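Section 9. Using the Top as a Snack Station

The Nestmont chest was designed to hold clothes. We have met enough Nestmont owners to know that the top of it will hold lunch. This section covers how to set up, use and clear the top so that both uses can go on at the same address.

Before you start, finish the leveling steps in Section 3. A chest that rocks will pass the rocking along to anything standing on it, and soda cans have no sense of humor.

9.1 Preparing the surface

1. Take everything off the top. Mail counts as something.

2. Wipe the top with a soft cloth, barely damp, working from the back toward the front lip. Follow with a dry cloth.

3. Look along the surface at a low angle with a light on. Dust shows up this way. So do scuffs, which will not wipe off no matter how personally you take them. Light scuffing is normal for the gray finish and is not covered by the warranty.

4. Run your hand along the underside of the front lip. Crumbs do not collect there, but they pass it on their way down, and a few will stick if something sweet got there first.

CAUTION: Do not use scouring pads, bleach or the gritty powder under the sink. The sheen will go dull in patches and stay that way.

9.2 Placing drinks

1. Stand cans and bottles toward the rear edge. The front of the top is where elbows go.

2. Keep opened drinks upright. A capped bottle may be laid on its side if you have checked the cap. Check it again. Customers who skipped the second check make up a lively portion of our mail.

3. Leave a clear strip in front of the drinks, wide enough to set down a bag or a plate.

4. If a drink is cold enough to sweat, put a coaster under it. The Postska cork set (sold separately) fits the top nicely, and so does a folded paper towel, which we do not sell.

NOTE: A half-crushed water bottle lying on its side may drift if the chest is out of level. If yours heads for the same corner every time, go back to Section 3.

9.3 Placing bags and dry snacks

1. Put chips and other bagged snacks to one side, away from the cans. A bag leaning against an open can will wait until you leave the room.

2. Roll or clip an opened bag before setting it down. Lay it flat, with the opening toward the wall.

3. Do not store bags in the open space directly under the lip. It looks like it was made for chips. Anything pushed to the back of it is dark, hard to reach and likely to be found in May by whoever moves the chest.

4. Keep all three drawers closed while anyone is eating. Crumbs fall straight down, and sweaters do not improve with salt.

CAUTION: Do not pull a drawer out by its knob while leaning on the top with the other hand. Use one or the other.

9.4 Clearing the top

1. Pick up the bags first. They tip over the most and spill the farthest. Hold a bag near its upper edge, upright if you can manage it, and keep a hand under it if it has been opened.

2. Take the cans next, opened ones before sealed ones.

3. Take the bottles last. Squeeze out the air and recap if you are recycling, or follow whatever your town prefers this year.

4. Repeat steps 2 and 3 of Section 9.1. If you find a ring, lay a damp cloth over it, leave it for a few minutes and wipe again. If the ring is still there, you now own a coaster with drawers.

NOTE: Empty containers weigh very little and will slide a long way on a clean top. This is a feature of the finish. Please do not test it.

9.5 If something spills

Open the drawers at once, top one first, and check the fronts and the upper edges for drips. Dry the front lip, then the knobs — liquid gets behind them and loosens the screws over time. Replacement knobs are part no. 221. The Jutach and Manríquez chests use a different thread, so a knob borrowed from one of those will go in halfway and then stop forever.

Section revised 17 February 2020. Corrections and complaints about snacks go to Anayeli Chávez, Product Manuals.

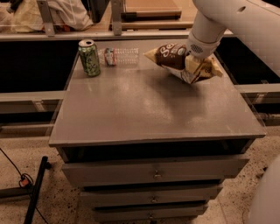
Fig. 9. Top in use: drinks toward the rear edge, chips on the right. Drawer knobs centered.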